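Gyu-bin Seok
@gyubinpours
April 17, 2022

1/ I have been asked to do the drinks for my cousin's engagement party. I have been asked because I once made a gin and tonic in front of my aunt and put a bit of cucumber in it. In my family this is a qualification.

2/ The brief, in full, from the aunt: "something fresh, with fruit, not too strong, but people should notice it." She then sent a photo of a curtain so I would know the colours.

3/ So I've been practising. The plan is a lemon and lime thing with a berry in the bottom, one version with gin and one without, and the one without has to taste like somebody tried. That second part is where most of the week has gone.

4/ Things I've learned so far about squash: it is not a cocktail. Squash with a lime in it is squash with a lime in it. My brother drank it and asked if there was any squash.

5/ Laid everything out on the big table to get the order sorted before I started slicing. I do this every time now, after the evening I spent looking for a strainer I was holding.

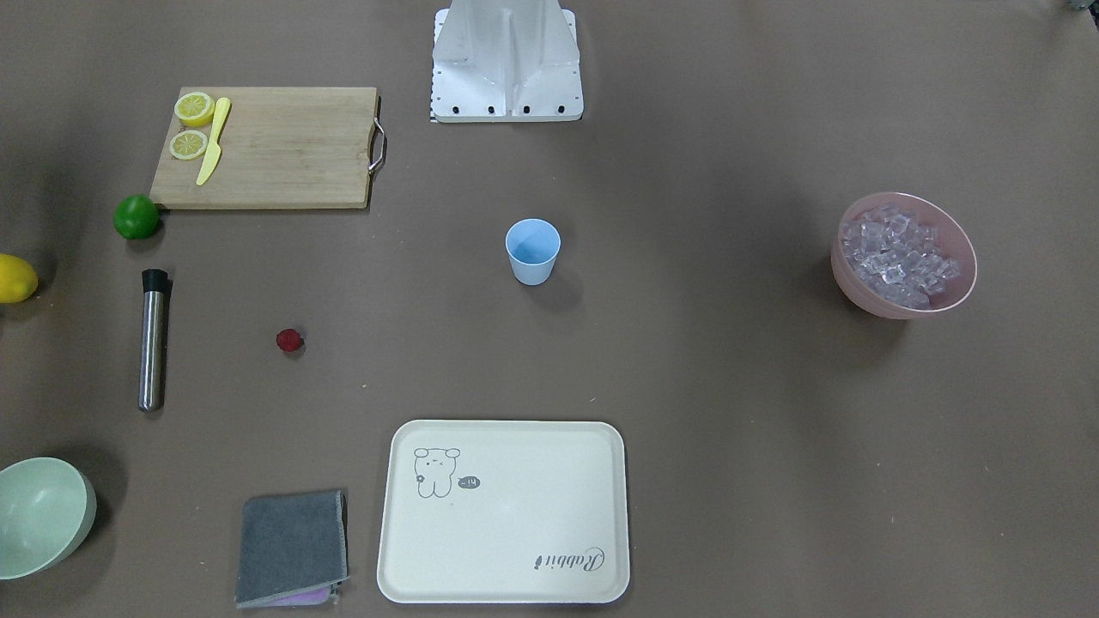 6/ Lemons are the part I'm strictest about. Cut them too thin and they go limp on the rim, cut them too thick and your guest is basically eating a lemon at a party. The two slices on the board are meant to be the standard for all the others, and yes, there's a yellow plastic knife next to them. I own better knives. The good ones are at my mum's, where they went for Christmas and have decided to stay.

7/ Also auditioning: paper cups. The aunt wants glass. The aunt is not carrying glass up the stairs to the Drillbridge function room, which has a lift in the same way that I have a yacht. I priced up hiring glasses from Worlow and they do a very nice tumbler, minimum order 500, for a party where half the guests will be drinking tea.

8/ My cousin says pale blue would be "sweet". My aunt says pale blue is for christenings. I've said nothing, and I'll be buying whichever ones the shop has left.

9/ Berries, then. Frozen ones bleed, and after ten minutes the drink looks like a nosebleed. Fresh ones float about and hit people on the lip. If you squash a fresh one first it stays down, mostly, and leaves seeds, and then you have an uncle picking his teeth through the speeches. There's no good berry. I'm using berries.

10/ Tried a proper recipe from an old bar book that claims to go back to 1868. It wanted a wineglass of this and a "suspicion" of that, and then told me to shake the lot until it was pleasant. I shook it for a long time. It was never pleasant.

11/ Current working version, for the handful of you who asked:
two slices of lemon, one in and one on the rim
half a lime, squeezed, no pips please
one berry, flattened
a spoon of sugar syrup
gin, or cold green tea if you're driving or seven
top up with soda and don't stir it to death

12/ The green tea was a desperate idea and it's now the better drink. I'm quite annoyed about this. The gin cost more.

13/ On trays. You'd think a tray was a tray. But the drinks have to get from the table in the corner to people who are hugging, and huggers do not look behind them. It needs a rim, and it needs to be light enough that I can hold it up over a small child with one hand. 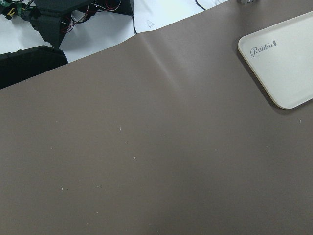 Réjean Doucette replied that any tray is fine until you put the first drink on the far side of it, and that you should load from the middle out and unload the same way, or you'll be wearing the lot before the toast.

14/ Thank you Réjean, I've just tested this with cups of water and the hall carpet says you're right.

15/ Next job is ice. Manon Kennedy has offered me her chest freezer, which is generous, though she did mention a salmon. I'll be bagging everything twice.

16/ Rehearsal round for the household went as follows. Mum: "nice". Brother: "is there any squash". Dad finished his, looked into the cup for a while and asked what the berry had done wrong.

17/ The aunt has just rung. She'd like to know if it can also be warm, in case the weather turns. I've told her the line is breaking up – it's a landline – and I'm going to go and cut some more lemons.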